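Shares 26 | Comments 2

Does the table matter? Plain settings and the serving task
Term project report, Juniper Whitlock
Supervisor: Þröstur Laxdal

Our course reader claims that people set out food more neatly when the surface is plain and nothing competes for attention. I chose this as my project because I didn't believe it. My kitchen bench at home is a mess and I still manage to get toast onto a plate.

The claim comes up in the Nermont unit as if it were settled. I went looking for the evidence and found two student reports, Chaudhry and Hirard, which disagree with each other. Chaudhry found tidier placement on a bare table. Hirard found no difference, but used a patterned cloth that had been ironed flat, so I'm not sure what was being compared with what. Neither report says what counts as neat. I decided neat would mean the food ends up wholly on the flat part of the plate, touching no rim. It's a crude measure and I'd welcome a better one.

I ran 40 trials, half on a bare table and half on the same table with cutlery, a folded napkin and a jug left lying about. All of them were done in June, after lunch, when the room was free.

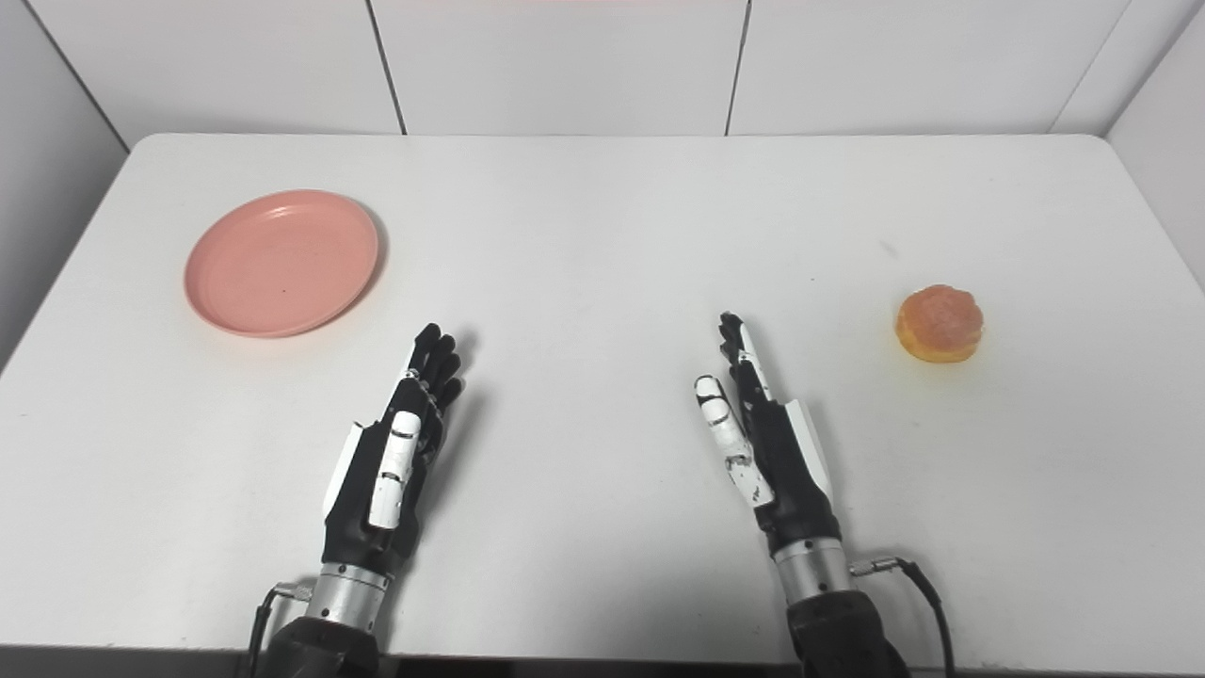

The bare setting was harder to get right than I expected. Any mark on the table gives people something to line things up with, and so does a colour that stands out. A white tabletop against pale wall panels takes care of most of that, though I have my doubts about the crockery. The plate is salmon pink and the bun is orange, and on white they're the first two things your eye goes to. If the bare table does better, is it the bareness or the contrast? My design can't separate the two. The gap between them is another problem, with the plate over on the left and the bun on the right, so every bare trial meant a carry across the table. In the cluttered trials the jug sometimes forced the plate closer in.

For what it's worth, 26 of the 40 trials met my definition of neat, and the two settings came out level. I don't take that as proof that Hirard was right. A bun is a forgiving shape – it's round, it's small, and a shallow plate gives it plenty of flat to sit on. I suspect peas would have told a different story.

Þröstur suggested I score the results again using the Skukura scale. I tried it on a handful of trials and gave up, as it awards points for "harmony" and I couldn't get the same score twice.

If I did this over, I'd use a white plate in half the trials and fix the distance for all of them.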